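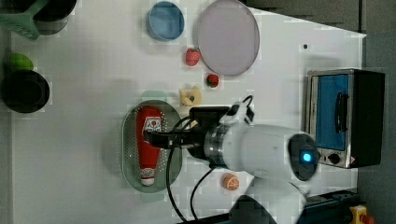
*Photo: Karim Sayegh*

August 30, 2019

Budget day, and I loved it, which I would not have believed last year. £2318 left in the equipment line and it has to be spent or promised by the end of September, so I took my notebook and sat beside the table while Anel ran the kitchen task. I'd meant to do the whole thing at my desk from the spreadsheet. So much better to do it with the arm going! I kept writing things down that I would never have remembered upstairs.

First, the cables. They loop out at the wrist and hang down over the table, and every time I look at them I think of the connector. Anel says it's fine, Anel always says it's fine, but a wrist cable is what we'd be stuck without, and the supplier in Sundport quotes by the week and never by the day. So a spare cable goes at the top of the list, plus some proper clips and sleeving. Cheap stuff, all of it. I don't know why we haven't done it already, except that clips are dull and grippers are fun.

Now grippers. Keliseo sent their quote for the new fingertips: £144 a pair, softer pads, same mounting. I had the old catalogue open on my knee and theirs are so much nicer than what was on offer when we started. I want two pairs. Karim wants one pair and a promise that we'll test them before I start talking about the second. He is probably right (I have written "one pair" in the book, in pencil).

What makes me want them is the soft things. A hard bowl has a rim and you know where you are with it. The ketchup bottle is a different animal, and so is anything else that gives when you squeeze it. I've been squashing the things in my own kitchen cupboard at home to see which ones push back. The tea towels are hopeless. The sponge is brilliant.

Then the spare camera, £273. I went back and forth on this all morning. There's the one up on the gripper and it has been good to us, but if it goes we have no close view whatever, and the close view is the part I'd miss most. Lama asked whether we could get by with the overhead one for a fortnight. Well, yes, for the big moves. For whether the fingers have gone round a thing in a sensible place, I don't think so. Put it down as a yes. Hiba signed it off in the corridor without even sitting down, bless her.

Props! My favourite line and the one everybody tries to trim. I asked for £200 and I am not giving any of it back. I had a lovely half hour with Abla going through what's on the table and what we'd like more of. The toaster oven is worth its space several times over, because a door with a handle gives you a whole afternoon of work. The green tray with the holes round its rim is good too, I like having something for an object to be put in or taken out of. We have enough bowls. I'd like more fruit, in odd sizes, the strawberries are a great help and the orange slice is nice and flat. More bottles as well, in hard plastic and in soft. And a second spatula, in a colour that isn't green.

Abla's idea, and it's a good one, is to buy everything twice. One set goes on the table and the other stays sealed in the cupboard, so that in six months we can put out a clean twin of whatever we've worn out and see if the arm minds. I said that would halve what we can choose from. She said yes, and would I rather have lots of things or know what I've got. I'm still thinking about that one. It does mean keeping the receipts in order, and I know who'd end up doing it.

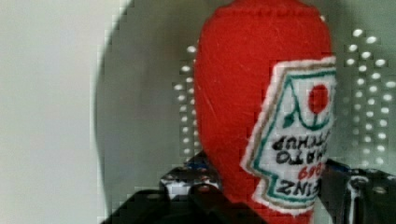 Back to the money after lunch. Jerkex rang, as they do when they can smell the end of a budget, and tried very kindly to interest me in a second arm on a payment plan. It is a beautiful thing and I did ask for the brochure. But a second arm means a second table, a second power strip and stop button, somebody to stand by it, and a floor plan we haven't got. I told them to ring in the spring. Then I spent far too long with a ruler and the drawing of our room, moving a paper rectangle about. It would fit by the window if the shelving went. I'm only saying.

Karim made the sensible case for keeping a chunk unspent as a repair pot. Small parts, a carriage charge we didn't see coming, a pad that tears. Last year we had nothing put by, and we ended up begging a box of bolts from the workshop and owing them cake. I agreed at once and he looked quite startled. I had my reasons, mind - a repair pot can turn into a second pair of fingertips in the last week, if nothing has broken.

We had a bit of a to-do over the Hakim, our name for the big labelled crate system that Lama wants for the store. It's a good system and I've seen it working, every object with its own slot, and you can tell at a glance what's gone missing. It's also more shelving than I'd planned on. We settled on the small version, only for props, to be looked at again after the winter. Lama has already drawn the labels. She'd drawn them before the meeting, I think!

So as it stands tonight: cable and clips, one pair of fingertips (pencil), the camera, the props, the small Hakim, and whatever's over goes in Karim's pot. I still need a proper price on the sleeving and on the crates, and I need to ask Keliseo if the carriage is included, their quote has a little star next to the total and no note to go with it.

Must also ask Anel how long he thinks the present pads have left in them. I asked today and he said "ages", and I can't put that in a column.

Tomorrow, type it all up before I lose the notebook. Order the camera first. Look for felt fruit, and see if anyone does a decent aubergine.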